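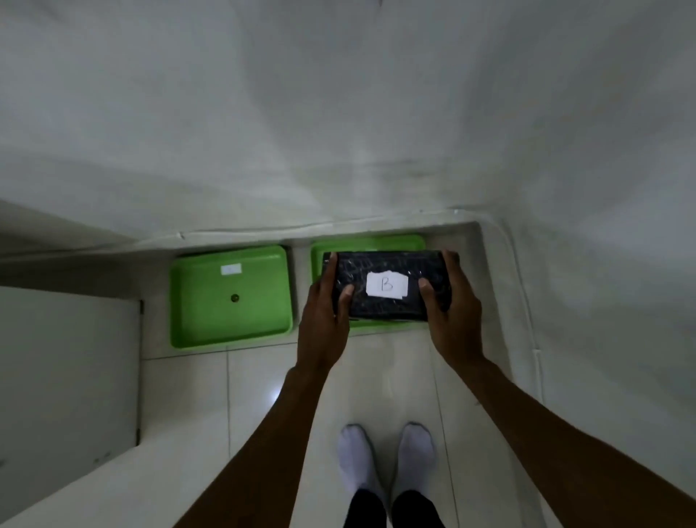 Figure 7.1 A wrapped package marked "B," held above a green tray.

Chapter 7
What a Label Can and Cannot Tell You

Most books on storage and packing begin by telling you to label everything. This one has waited until Chapter 7, and even now the advice comes with reservations. A label is a claim. Somebody wrote it at some moment, for some purpose, and the box it sits on may have been opened, refilled, or moved to another shelf many times after that.

Take the package in Figure 7.1. One handwritten letter on a scrap of white paper is all the help a newcomer gets. Does B mean the second of a pair? A size, a shelf, a customer, a batch? Any of these would make sense to the person holding the pen. The black surface gives no clue to the contents, and two green trays sit side by side on a low ledge without settling the matter. A reader who feels sure that B belongs in a particular tray should ask where that confidence came from.

The usual reply is that everyone in the room knows the system. I have heard this many times and have learned to distrust it. At the Vurkwood stockroom, which we will return to in Section 7.3, 631 packages were sorted under a letter code that "everyone" knew. When 40 of them were pulled and the staff were asked separately what the letters stood for, 17 packages drew at least two different answers. The code was written down nowhere. People had picked it up by watching one another, and they had watched different people.

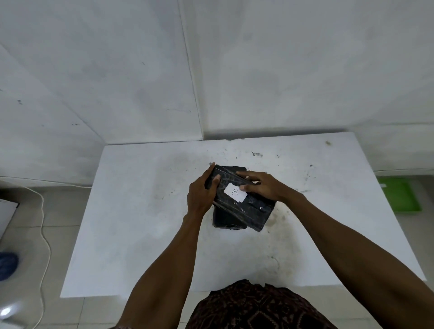
Figure 7.2 The "B" label close to the hands, on a marked white tabletop.

Handling raises a second question. Look at how near the fingers come to the label in Figure 7.2, and at the smudges and scuffs on the table. A small piece of paper on a wrinkled, glossy surface does not have an easy life. Corners lift. Thin ink rubs. Packing guides such as the Wivier handbook recommend a label on the top face and leave it there, as if the top face were never touched. It is the face people touch most.

None of this means you should stop labeling. An unmarked black package is worse than one marked B – though perhaps by less than we like to think. The Abou Zeid method, covered in Section 7.2, puts the same mark on two faces and keeps a written key beside the shelf. It takes longer, and its supporters tend to skip over how much longer. We will look at the times.

Before you read on
Pick a labeled container you did not pack yourself. Write down what you expect to find in it, then open it. Keep your note for the exercise on page 33.

Key terms in this chapter: label, key, code, relabeling, face.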